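Irnwood Young Readers
Home and How It Works

The Kitchen Counter

Most kitchens have a long flat shelf about as high as a grown-up's waist. This is the counter. People chop food on it, roll dough on it and put the shopping down on it. In many homes it is the busiest surface in the house, and it has to put up with a lot. Knives, water, hot tea, lemon juice and heavy pots all end up there at some time.

This page is about what counters are made of and about the things people keep on top of them. Words in capital letters are explained again at the end.

What is the top made of?

Counters can be made of wood, stone, tile, metal or plastic. Some are made of several materials pressed together.

MARBLE is a kind of rock. It starts as limestone, which is made mostly of the shells and skeletons of tiny sea animals. When limestone is buried deep in the earth, it gets very hot and is squeezed by the rock around it. Over a very long time it changes into marble. Pure marble is white. If there was some clay or another mineral in the limestone, it shows up as lines or swirls. These lines are called VEINS, and they are often gray.

Many people like the look of marble, so other materials are made to look like it. A printed sheet of plastic can have gray veins. So can a tile. It is hard to tell the difference just by looking. One clue is to look for a vein that repeats. In real stone, each part of the pattern is different. In a printed pattern, the same swirl may come back again farther along.

Real marble has one weakness. Acid leaves marks on it. Lemon juice and vinegar are both acids, and if they sit on polished marble they can leave a dull spot. The spot is called an etch. It is not a stain, so washing does not take it off. People with marble counters wipe up lemon juice quickly.

In the old stone quarry at Gromirbridge, visitors can see a block of marble that was cut and never used. It is 33 inches thick. A counter top is much thinner, usually an inch or so, and even then it takes several strong people to carry one into a house.
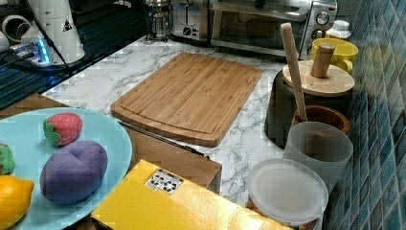

Things that stay on the counter are usually things that get used often. A family that drinks tea every morning may leave the tea out. A family that bakes once a year probably keeps the rolling pin in a drawer. Things that are heavy also tend to stay out, as it is a nuisance to lift them in and out of a cupboard.

They are often pushed back against the wall. That leaves the front of the counter free for working, and it keeps glass and pottery away from the edge where an elbow could knock them off.

Canisters and lids

A CANISTER is a container with a lid, made for keeping dry food. Flour, sugar, rice, tea and coffee can all go in canisters. Each of these foods has something it needs to be kept away from. Sugar goes hard and lumpy in damp air. Coffee loses its smell. Flour can get small insects in it, and a tight lid helps keep them out.

Some canisters are see-through and some are not. You can tell at a glance how full a clear one is. A dark one keeps out light, and this is useful for tea and coffee, as light slowly spoils the taste. Many lids have a knob in the middle so that they can be lifted with one hand.

Most canister lids are round. A round lid fits whichever way you turn it. A square lid only fits if the corners line up.

Bowls and pestles

Before there were electric grinders, people crushed seeds and spices by hand. Many still do. They use a strong bowl called a MORTAR and a thick stick called a PESTLE. The food goes in the bowl, and the end of the stick is pushed down and turned around and around until the food breaks up.

Mortars and pestles are very old tools. People were using stone ones thousands of years before anyone built a kitchen with cupboards. They can be made of stone, wood, metal or pottery. A stone one is heavy, so it stays still while you work. A wooden one is lighter, but it soaks up smells. If you crush garlic in a wooden mortar, the next thing you crush may taste of garlic too.

Peppercorns are a good thing to try first. They are hard and they jump out of the bowl if you hit them. Press and turn instead, and keep your other hand cupped over the top.

Cups and mugs

A mug has thick sides and a handle. Thick sides slow down the heat, so the drink stays warm longer. The handle is there because it stays much cooler than the mug. It sticks out into the air and only touches the mug in one or two places, so not much heat can travel along it.

Plastic cups are lighter and bounce when they are dropped. Pottery mugs break. The Staltell pottery works made mugs for railroad cafes, and it kept one of each kind on a shelf by the front door. There were 422 of them by the time it closed. Visitors were asked to keep their coats buttoned so that nothing would get caught on a handle.

Wall tiles

The wall behind a counter gets splashed, and paint does not like being splashed over and over. For this reason many kitchens have tiles there. Tiles have a hard, shiny coat called a GLAZE. Water and grease stay on top of the glaze and can be wiped away.

Very small tiles set close together are called mosaic. They come stuck to a sheet of net or paper, with a whole patch of them already in rows, so the person putting them up does not have to place each one by hand. The lines between the tiles are filled with a paste called grout. Small tiles mean more lines of grout, and the grout is the part that gets dirty.

Cutting boards

It is a bad idea to cut food directly on a counter. The knife can scratch the top. A stone top is also so hard that it makes the knife blunt. A cutting board goes in between. It is softer than the knife, so the blade stays sharp, and when the board gets too scratched it can be replaced.

Boards are made of wood, plastic or BAMBOO. Bamboo looks like wood, but the plant it comes from is a grass. Some kinds can grow 3 feet in a single day. The stems are hollow, like a drinking straw, so there is no way to cut one wide plank out of them. The stems are split into thin strips instead, and the strips are glued side by side. When you look closely at a bamboo board, you can often see the lines where one strip meets the next.
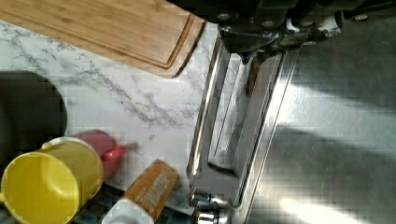 Wet food is a problem on a flat board. Slice a tomato or a ripe peach and the juice runs off the side and onto the counter, then often down the front of the drawers. To stop this, some boards have a channel cut into the top, close to the outside. It is called a JUICE GROOVE. On the bamboo board in the picture, the groove follows the edge, and where it gets to the corner it bends around with it. The corner of the board is rounded as well. A rounded corner is more comfortable to hold than a sharp one and hurts less if you bump into it. When the cutting is finished, the board can be carried to the sink and tipped so the juice runs out.

Not every board has a groove. Bakers often like a plain one, because flour and dough get stuck in the channel.

A cutting board should lie flat and not slide. If it moves when you push it, put a damp cloth underneath. It is also safer to have the whole board on the counter. If part of it hangs over the front, a push on that part can tip it up.

Try it: the juice test

You will need a cutting board with a groove, a measuring cup, a spoon and some water. Ask a grown-up before you start.

Put the board on a flat counter. Fill the measuring cup with 300 milliliters of water. You will not need it all. Add the water to the groove one spoonful at a time and watch where it goes. On a level counter it should spread along the groove in both directions. If it all runs to one end, the counter may have a slight slope.

Stop when the groove is full to the top. See how much water is left in the measuring cup, and take that number away from the number you started with. Your answer is how much juice the groove can hold.

Now dry the board well on both sides. Stand it on its edge to finish drying. A board that dries on one side only can bend.

Words to know

BAMBOO: a tall grass with hard, hollow stems.
CANISTER: a container with a lid for dry food.
GLAZE: the hard, shiny coat on a tile or a pot.
JUICE GROOVE: a channel near the edge of a cutting board.
MARBLE: a rock made when limestone is heated and squeezed.
MORTAR: a strong bowl for crushing food in.
PESTLE: the stick used with a mortar.
VEINS: the lines that run through marble.

Next in this series: The Kitchen Sink
Published by Declercq School Books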